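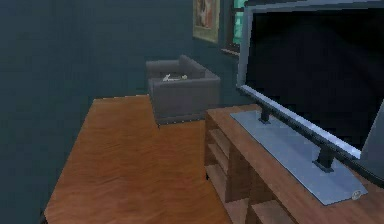 Laut Stestivau lief der Greifer im Simulator auf Anhieb, nur die Glasplatte unter dem Fernseher habe der Tiefenkamera Mühe gemacht. Die Rückmeldung bezieht sich auf das Wohnraumpaket, das wir zum Zellow-Greifer mitliefern.

Zellow Parallelgreifer mit Controller Tapsell

Zum Lieferumfang gehören der Greifer, der Controller, das Anschlusskabel und die Simulationsdateien. Im Wohnraum des Pakets stehen Holztisch, Sessel und Medienmöbel mit offenen Fächern. Griffe vom Sitzpolster und Fahrten in enge Fächer lassen sich damit prüfen, bevor der Arm aufgebaut ist.

Technische Daten
Finger: 3 Paar, wechselbar (glatt, gummiert, schmal)
Kraftstufen: 4
Kabellänge: 600 mm
Schnittstelle: seriell oder Ethernet

Vergleich der Finger
Glatt: für Kartons und feste Kanten. Auf Stoff rutschen sie in den unteren Kraftstufen.
Gummiert: für kleine, unregelmäßige Teile auf Polster. Nach längerem Einsatz abwischen.
Schmal: für Regalfächer. Stufe 4 ist gesperrt.

Kamera
Der Controller nimmt die Tiefenkamera Zesasero ohne Adapter auf. An Glas und dunklen Bildschirmen liefert sie Lücken im Tiefenbild. Der Filter dafür ist ab Werk ausgeschaltet und wird im Menü unter Tiefe aktiviert.

Lieferzeit: 6 Wochen. Ersatzfinger sind ab Lager erhältlich und werden nur paarweise abgegeben.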